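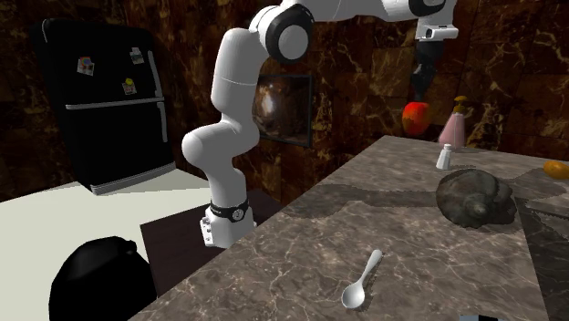

A robot arm above a marble countertop in a computer-rendered kitchen.

Fletmont museum to show early drawings by Ineke Van der Linden

Sunday, September 26, 2021

The Tessier Museum in Fletmont will open an exhibition in February on the early work of the painter Ineke Van der Linden, built around a group of drawings that stayed with her family for most of the last century.

The show, called "Before the Harbor," has 159 works on paper and a smaller number of oil paintings. Most of the drawings date from her years as a student, when she lived above her uncle's frame shop and sketched the men who worked there. Many are on the backs of order forms and delivery slips.

Van der Linden is best known for the large harbor scenes she painted in middle age. Her student work has been harder to see. She sold almost none of it, and when she moved out of the shop she left the drawings behind in two flat wooden crates. They passed to a niece and then to the niece's children, who gave them to the museum.

"People know the boats and the gray water," said Leandro Ocampo, who organized the exhibition. "In the drawings she is looking at hands and faces, and she is correcting herself all the time. There are sheets where she draws the same thumb over and over."

Ocampo spent much of the past two years matching the drawings to the shop's ledger, which lists 2583 orders. The slips carry order numbers, so he was able to put many of the sheets in sequence. He found that a portrait of her uncle, long thought to be a late work, was probably made in her second year of study.

The portrait will hang in the first room with three self-portraits in red chalk. A second room covers her travels and includes a sketchbook lent by the Clakano Collection, opened to a study of a church door. The last room has four harbor paintings, among them "Low Tide, Evening," which was cleaned for the show. The cleaning removed a layer of yellowed varnish and brought back a band of pale green along the horizon.

A catalog of 325 pages, with an essay by Ocampo and a full list of the drawings, will be published by Tresuvum Press. The first printing is 500 copies.

The drawings are sensitive to light, and half of them will be changed at the midpoint of the run. Visitors who keep their ticket stub can come back for the second group without paying again. The museum is closed on Mondays.

Recent items
Landscape sketchbook returns to Fletmont after restoration
Tessier Museum extends evening hours
Print room reopens to students
Clakano Collection lends two still lifes
Talk: how painters prepared their own panels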